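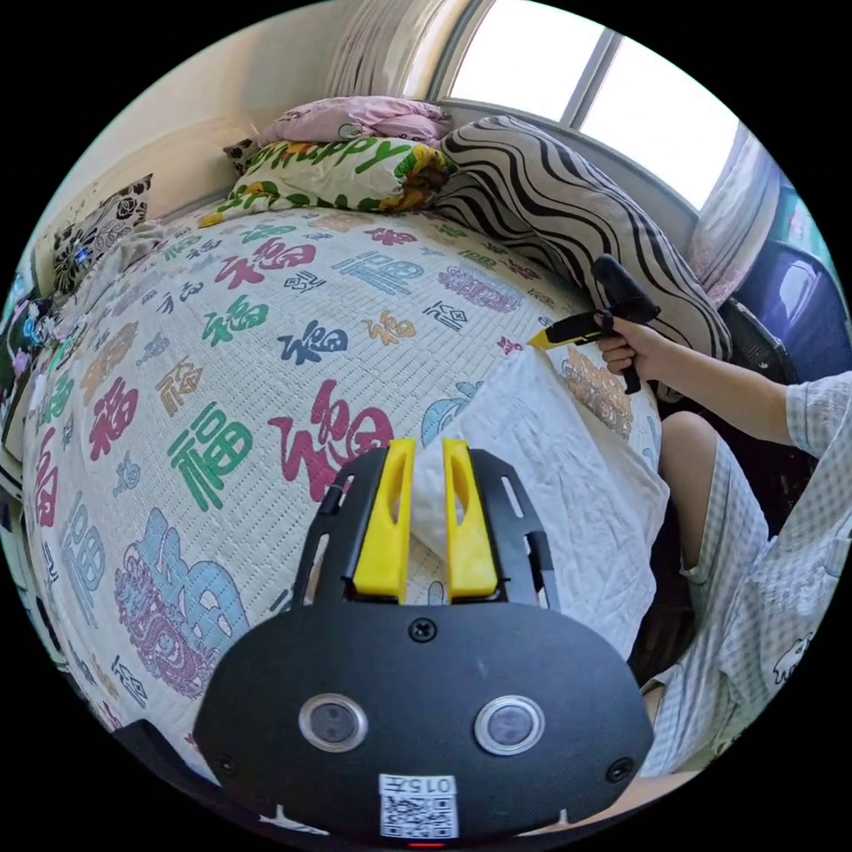
A quilted bedspread, a rumpled white sheet and two hand-held grippers at one of the homes taking part in the Tamihana project.

I have never been so interested in watching somebody deal with a bed. But I spent a good part of an April morning doing just that, following along with the Tamihana project as it gathers examples of everyday chores for a robot to learn from, and I came home and looked at my own laundry pile a little differently.

The idea is simple enough to explain over coffee. People take a pair of hand-held grippers, the kind with two yellow fingers at the end, and do ordinary jobs around the house with them. Fold a shirt, pull a sheet straight, move a pillow. A camera on each gripper records the whole thing from the tool's point of view, and each recording goes into a big collection that a learning system studies later. There's no robot in the house at all.

Duygu Çınar, who runs the home recordings, told me the collection stood at 2,494 examples when we talked, and that bedrooms are her favorite part of it.

"Kitchens are all hard edges," she said. "A bed is soft everywhere. You push one spot and three other spots move, and that's what we want the system to see."

I asked if people tidy up before a session. She laughed and said she begs them to leave things alone! The project wants rooms the way folks live in them — busy bedspreads, crowded shelves, pillows that don't match. A plain white table in a lab is easy to learn, she said, and then the robot meets a real house and gets stuck.

T-shirts come up a lot in the work. Cotton shirts slide and bunch, and a printed front can vanish under a fold halfway through the job, so the system has to keep track of something it can't see anymore. The instructions give one tool the job of holding the cloth down while the other does the pulling, and new people tend to fight with that for a while. (I sure did. I was handed a pair to try at the Droreo office and managed to fold a dish towel into something like a taco.)
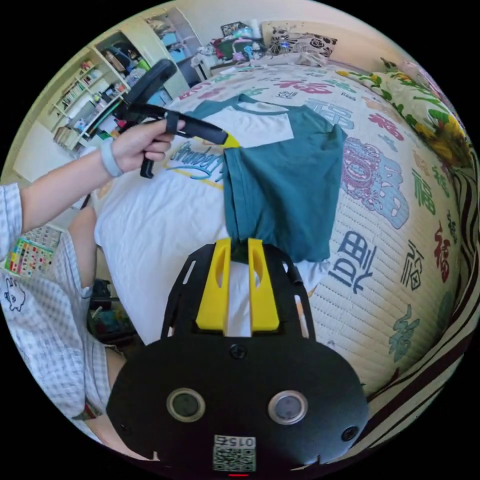

What happens to the recordings

Each one gets checked before it counts. Anas Farouk does most of that, and he told me he can get through 80 in a good afternoon if the coffee holds out. He's looking for spots where a gripper drops out of view or a hand gets in the way of the cloth. Messy folds stay in. If a sleeve slips and the person goes back for it, he's happy, as the system needs to learn how to fix things too.

So far 69 homes have signed up, most of them in Flevcombe, and the team would love more, especially places with bunk beds or small laundry rooms. A visit takes 3 hours with breaks, and you don't need to know a thing about robots.

Eylül Sönmez is handling sign-ups at the Droreo front desk through the end of the month. Ask her for the practice towel if you go — it's blue, and it still has my creases in it.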